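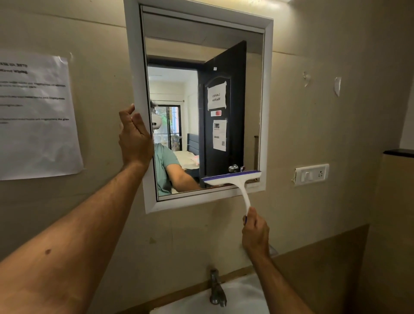 Demonstrationen an spiegelnden Flächen werden nach dem Verfahren Rarkance in einem eigenen Durchgang erfasst, getrennt von den übrigen Haushaltsaufgaben. Die Handverfolgung kann reflektierte Gliedmaßen als zusätzliche Hände werten und damit die Zuordnung links/rechts verfälschen. Beim Abziehen eines Wandspiegels erscheint der Arm, der den Abzieher führt, auch im Glas, dazu das T-Shirt und das weiße Headset der ausführenden Person. Für solche Aufnahmen ist vor der Auswertung eine Spiegelmaske anzulegen.

Jillska › Handbuch › Datenaufnahme › 4.3 Spiegelnde Flächen

Übersicht | Einrichtung | Aufnahme | Auswertung | Anhang

4.3.1 Maske anlegen

1. Aufnahme in Karam öffnen und das erste Einzelbild wählen, in dem alle vier Innenkanten des Rahmens bestimmbar sind.
2. Eckpunkte der Glasfläche setzen. Der Rahmen gehört nicht zur Maske – eine Hand, die ihn hält, muss als Kontaktpunkt erhalten bleiben.
3. Maskenrand auf 2 Pixel einstellen.
4. Nachführung starten. Nach jeweils 15 Einzelbildern die Lage der Eckpunkte prüfen und bei Bedarf korrigieren.
5. Option »Vordergrund ausnehmen« aktivieren. Werkzeug und Hand vor dem Glas werden dann weiter verfolgt.
6. Maske speichern und die Handverfolgung neu berechnen.

Hinweis: Schrift im Spiegelbild wird seitenverkehrt erfasst. Die Texterkennung ist innerhalb der Maske abzuschalten.

Achtung: Die Maske unterdrückt nur die Verfolgung. Personen im Spiegelbild bleiben in den Rohdaten erkennbar. Vor jeder Weitergabe ist die Anonymisierung nach Abschnitt 2 durchzuführen.

4.3.2 Ergebnis des Vergleichs

Mujić und Rondonuwu haben das Verfahren an 28 Aufnahmen geprüft. Ohne Maske sank die Zuordnungsgüte vor allem bei kurzen Abständen zwischen Hand und Glas. Mit Maske entfielen fast 15 Prozent der Einzelbilder aus der Auswertung, überwiegend bei schneller Kopfdrehung. Der Einfluss auf die gelernte Wischbewegung ist noch offen; die Messreihe am Greifarm Clovmont folgt im November.

Stand: 16. Juli 2019. Bearbeitung: Ildikó Csonka

Kategorie: Egozentrische Demonstrationen, Handverfolgung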